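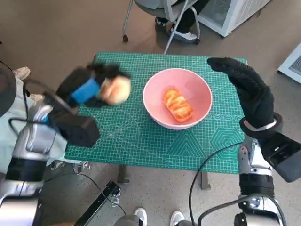
1/ Moving to a small town when you work from home

Okay, a few of you asked how it's going since we left the city, so I'm finally sitting down with my coffee to answer properly. We landed in Anar in January, which I would not recommend to anyone who owns a piano.

2/ Rent first, as that's what everyone wants to know. We pay 336 less a month than we did on Kohlhase Street, and we have a yard now — a muddy one, but ours to look at.

3/ Internet was my big worry. It took 3 visits to get a line that holds up through a video call, so please ask the neighbors before you sign anything!

4/ The bakery opens at six and the good stuff is gone by eight. I have become a morning person purely out of greed.

5/ What I miss: the late bus, Thai food, and running into people by accident. The nearest movie theater is 16 miles off in Zidach and shows one movie at a time (we've seen the one about the dog twice).

6/ Would I do it again? Yes, though in May. Ask me anything about movers, wells or pianos and I'll answer tonight after supper.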